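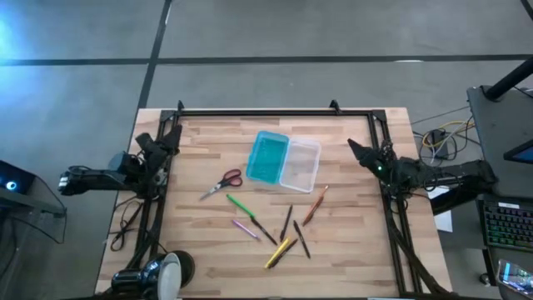
Butcher-block top, mixed light and reddish strips.

Perkton Butcher-Block Top
Item no. 2458
By Evthorpe

In stock — ships from Toltotside

Solid wood worktop for benches, kitchen islands, craft rooms, garages. Narrow strips glued side by side, sanded both faces, so you can flip it once one side gets ugly. Color runs from pale tan to reddish brown and every top is different. We don't match strips. If you need two that look alike, call before ordering and Lawal Onuoha will pull a pair from the rack.

SPECS
Length: 6 ft (5 ft and 8 ft also available, see drop-down)
Depth: 30 in
Thickness: 1 3/4 in
Edges: square, lightly eased
Finish: food-safe oil, one coat. Needs more. See below
Legs: not included

WHAT COMES IN THE BOX
Top, corner protectors, small can of oil, care sheet. Screws are NOT in the box anymore, the old care sheet still says they are. Sorry. Use 1 1/4 in pan heads with a washer.

LEGS
Fits the Rosenthal steel leg set (item 334) and the Rosenthal trestle (item 2878). Slotted holes on both, leave the screws a hair loose in the slots. Wood moves across the width in winter. Screw it down tight in round holes and it'll crack, and we don't cover that.

Other brands of legs are fine as long as they have slots. Check the weight rating first, the 8 ft top is heavy.

OILING
Two more coats before first use. Wipe on, wait twenty minutes, wipe off. Do both sides and the ends, ends drink the most. After that once a month for a kitchen, couple times a year for a shop bench. Rags flat outside to dry, never balled up in the trash.

Want varnish instead? Order it unfinished, pick "raw" in the drop-down. Varnish wont stick right over the oil.

SHIPPING
Goes by freight on a pallet, curbside only. Have a second person there. Driver will not carry it in. Look at the corners before you sign, write any damage on the slip, email us a picture same day.

Orders over $200 get free freight on the 5 ft and 6 ft. The 8 ft is always extra, too long for the regular pallet.

Shop closes for the second half of December. Orders placed then go out in January in the order recieved.

RETURNS
30 days, unused, not oiled, not drilled. Custom cuts are final.

CUSTOMER NOTES
"Had the 6 ft on trestles for two winters now. No cupping. Oil smell takes a week to go." — Marion Laing

"Nice top, one strip has a knot bigger than I'd like. Put it at the back." — Murdo Tennant

"Get the raw one if you're picky about color." — Ximeng Cui

Questions on cuts or sink openings: ask for Effie Baird, mornings until 11:30.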